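Orik 3 planner: wait for the logs

Kedham sent out version 3 of its Orik planner in June, and the release notes say two-arm assembly plans are now ready in 83 milliseconds. Keerthana Rajan asked which parts were in that test. She got a chart with no part list.

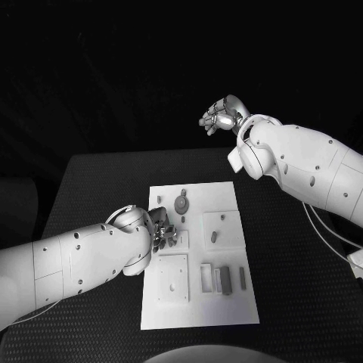

Planning speed was never our main complaint. The old version lost time when the pose estimate for a small grey part on a white sheet drifted and the planner kept trusting it. Version 3 has the same perception module, with a new name in the config file. Mereana Te Moana ran 600 planning requests against it and 27 came back with both arms assigned the same part. Kedham calls this a tuning issue. Maybe. The tuning guide is still a blank page.

We're staying on the old version until they send raw logs. If you have upgraded already, keep your old config.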